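Search the guide Go
Guide > Tilness > Running episodes > 4. Object search in a furnished flat

4. Your first object-search run
26 April 2018 — Ľudovít Trnka

By now Tilness should start without complaint and you should have the Skaltlow flats unpacked. Time for the fun part! This section takes you through one search episode, from loading a room to reading the score.

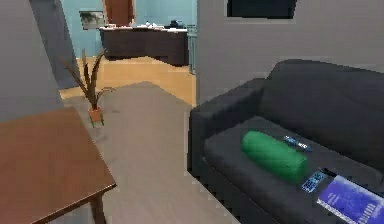
Object search is the task we built Tilness for. The agent is given a word such as "remote" or "book", starts somewhere in the flat, and has to move until the target is in view and close enough to count as found. It gets colour pictures and nothing else — no map, no depth. We were delighted by how far that goes. Our Magsi agent, trained on 27 flats, finds the target in 80 per cent of episodes in flats it has never been in before.

4.1 Load a flat

1. Open the Scenes tab and pick any flat marked "search".
2. Set Render quality to Low. Jagged edges on furniture are normal at this setting and the agent was trained with them.
3. Press Load and wait for the status light to go green.

Note: If you switch quality after loading, reload the flat. Textures don't refresh on their own yet.

4.2 Choose a target

4. Type the target word in the Goal box. Use the singular.
5. Where a flat has two objects of the same kind, such as two remote controls on one sofa, decide what counts. "Any" accepts whichever the agent reaches first. "Named" makes you click the one you mean.
6. Leave Stop distance at the default for your first run.

Caution: Don't compare scores from "Any" and "Named" runs. Bořivoj Šimek and I lost most of November to a lovely improvement that was only a changed setting.

4.3 Run it

7. Tick Save frames if you want to look back at what the agent saw.
8. Press Start. An episode ends when the agent calls Stop or reaches 1,000 steps.
9. To watch live, open the Agent view. It slows things down a fair bit, but do it at least once! Seeing the agent swing past a table and then turn back for a second look is a real treat.

4.4 Read the score

10. Open the Results tab. "Found" is yes or no. "Path" compares the agent's route with the shortest one.
11. For a proper measurement, choose Batch and select the Zotden list, which holds 1,828 episodes. Leave it overnight.

Note: Small targets lying against cushions of a similar shade are still the hardest for us. If your own agent does better on those, please send us the log file — we'd love to see it.

Section 5 covers adding your own furniture.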